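Kotian ShotLog review: a lot of subscription for one gym

Posted 12 Jul 2021

Our girls' varsity program ran the Kotian ShotLog for one full season, and I was against it in December and I'm mostly against it now. I coach at a small school. We have one full-size gym, two side hoops that don't lower anymore, and a budget that goes to bus rental first. So when the boosters offered to pay for a shot tracking system, I asked for new practice balls. We got the shot tracking system.

The kit is a sensor that clamps behind the rim, a wall unit, a charging dock and a tablet app. The sales page promises you'll be running in 7 minutes. We took most of a practice, and half of that was finding a ladder. The clamp is good, I'll give them that. It didn't slip all season and it came off without marking the rim. The wall unit is another matter. It wants a clear view of the lane, and in our gym the only clear view is where the wrestling mats get stacked.

Once it's up it counts makes and misses and gives you an arc number for each shot. Makes and misses were close to right when one player was shooting. Put two on the same hoop, which is how every school team in the country warms up, and it starts crediting the wrong kid. The manual suggests "single-shooter sessions." With 60 minutes of court time before the boys come in, I don't have single-shooter sessions.

The arc number I never learned to trust. My best shooter has a flat ball and always has. ShotLog spent the winter telling her so in red. She shot fine. One of our freshmen got green across the board and couldn't buy a basket in a game, and I had to explain to her parents, who could see the app too, why she wasn't starting. If you take one thing from this review, turn off the parent login before you do anything else.

Battery: the box says a week of practices. We got three, sometimes four. The dock has a light that goes green well before the sensor is full, so I learned to leave it overnight.

I also tried the Harkent trainer on loan from another school in our league. It's cheaper and does less - makes only, no arc, no parent app - and I liked it more. The screen is hard to read from the baseline, and it beeps. You can't stop it beeping. But two managers had it working before I'd finished taping ankles.
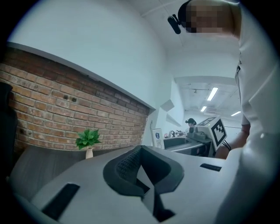 Then there's the price. Kotian charges 2970 for the high school package, and that covers the first year. After that you pay to keep your own numbers. I asked support what happens if we don't renew, and the answer took 6 days and said the data would be "archived." I asked if archived meant I could still see it. Still waiting on that one.

Imero, the dealer we bought through, was fine. Shipped on time, swapped a bad cable without an argument. They also tried to add the Stornutus video package on top, which syncs clips to the shot chart. I've only seen the demo so I won't score it, but the demo had one player in an empty gym too.

Who should buy it? A private trainer working one kid at a time would probably get some use out of it. A college staff with managers to spare, maybe. For a school team sharing a gym I'd say no. A clipboard and a bored JV player got me the same shooting percentages last year, and the clipboard knew who was shooting.

Two stars out of five. One of those is for the clamp.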